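went to the open day at Palteo because the invitation said "robotics, coffee, parking" and I am loyal to two of those

for anyone who's never been: it's out past the Grunitz warehouse, second door, the one with the sign for a dentist. I went in the first door. lovely people. not robots

they handed me visitor badge number 83. I'd like to believe in the other 82 but I saw maybe a dozen people and most of them were standing by the pastries

our guide was Brynhildur Mogensen, who runs the place and has the same last name as the small company that makes the tables. she was asked if they're related. "by marriage," she said, and moved on to safety

safety was a line of tape on the floor. stay behind the tape. a man in a nice coat crossed the tape almost immediately
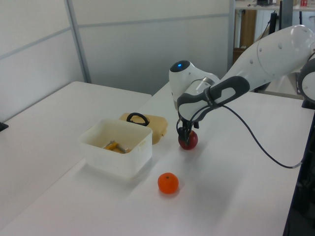 the project is called Nenia and the pitch is that it picks up stuff it hasn't been introduced to. fruit, a ball, whatever. three years of work, she told us, and the first year was mostly cables

someone asked how many practice grabs that takes. she had the number ready: 1,788 since March. you could tell she'd been hoping for that question

then someone asked how many of those it dropped and she said that was a great question for after the break

I should say that I've put away groceries for decades without drawing a crowd. no badge, no tape, no pastries

also learned that a mandarin is considered a nice object. good size, good color, a bit of grip to the peel. I have never been described that well by a professional

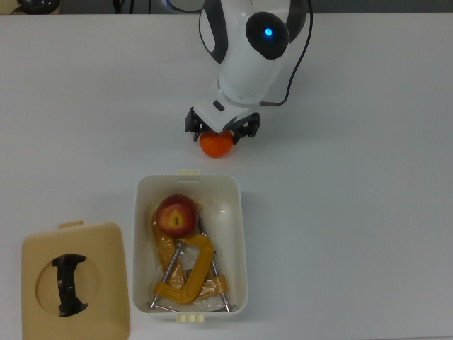

the crowd went completely quiet for this part, me included. I was rooting for a piece of citrus at eleven in the morning

kid next to me asked if it could peel one. Brynhildur said not yet. kid said "so what's it for" and wrote something down on his flyer

they printed 400 of those flyers by the way. I was given four. I think we were all given four

coat guy asked if it could do dishes. there is one of these at every open day and he always looks so hopeful

next one's in March and I've already signed up. going in the second door this time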